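Trennung per Story, mal wieder

Kurz vor Mitternacht, eigentlich wollte ich schlafen. Dann ploppt das auf: Zinhle Lekota und Mandla Mtshali, aus und vorbei. Nach 6 Jahren. Weiße Schrift auf Schwarz, keine Kommentare möglich, fertig.
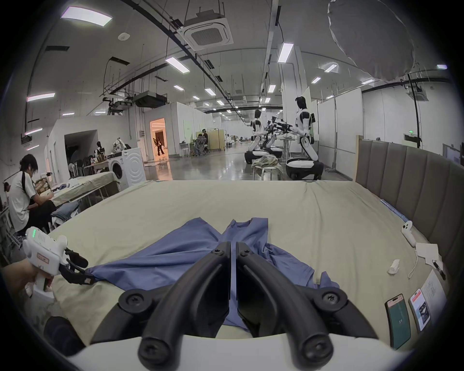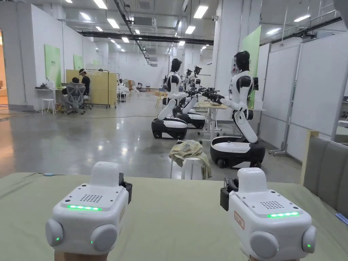

Mandla Mtshali hat sich inzwischen auch gemeldet, über sein Management: man habe sich im Guten getrennt und bitte darum, die Familie Buthelezi aus der Sache rauszuhalten. Mehr werde er dazu nicht sagen, auch nicht im Podcast.

Hm. Familie Buthelezi, das ist die Seite ihrer Mutter. Wer hatte die denn bitte erwähnt? Ich jedenfalls nicht, und in den 228 Kommentaren unter meinem letzten Post auch keiner. Jetzt googeln natürlich alle.

Für mich kam es trotzdem nicht ganz aus dem Nichts. Im April bei der Duvent-Gala kam sie alleine, ohne Ring, in dem grünen Kleid, das ich immer noch toll finde. Er angeblich krank. Am selben Abend dann das Foto von ihm im Restaurant, quietschfidel. Damals hab ich noch geschrieben: abwarten. Tja.

Was mich nervt: die Werbung. Die gemeinsame Kampagne für Vandent läuft einfach weiter, beide strahlen um die Wette, Zahnpasta, Händchenhalten. Hab ich gestern zweimal im Bus gesehn. Muss schlimm sein, sich selbst so rumfahren zu sehen.

Und das Haus? Keine Ahnung. 13 Zimmer, angeblich schon beim Makler. Glaub ich erst wenn ichs sehe.

Ich bin Team Zinhle, war ich immer. Morgen mehr, falls sie das Intervew wirklich gibt. Muss jetzt ins Bett, der Wecker geht um halb sechs.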